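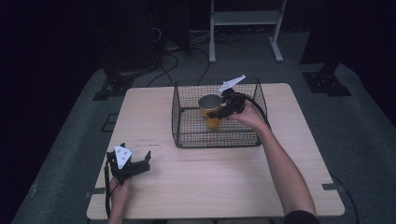

Tianyou Zheng writes that the old roster left the Clotach tea room short on most mornings, and that two people per shift is the least it can run on. The new roster follows that figure.

Tea Room Attendant (casual), Zemstead Community Centre

Zemstead is seeking a casual attendant for the Clotach tea room. The room seats 100 and serves hot drinks, sandwiches and cakes baked off site. Shifts run from 8 am to 2 pm, with an unpaid break of 30 minutes. The position starts in February.

Duties
Take orders and handle payments at the counter
Prepare hot drinks and plate cold food
Clear tables, load the dishwasher and return crockery to the shelves
Record fridge temperatures at the start and end of each shift
Balance the till — any difference goes in the blue book, signed

Requirements
Current food handling certificate
Able to lift milk crates and stand for a full shift
Right to work in Australia

Counter experience is preferred. Training on the coffee machine is paid and takes 8 hours, spread over the first week. Aprons are supplied; closed, flat shoes are not.

Pay is at the casual rate under the relevant award, with weekend loading where it applies. Hours vary with hall bookings and are not guaranteed. Parking is free behind the Tsang Street entrance.

Send a résumé and the names of two referees to the front office, marked "Tea room". Applications may also be left at the desk before 4 pm. Applicants selected for a trial shift will be phoned, and trial shifts are paid.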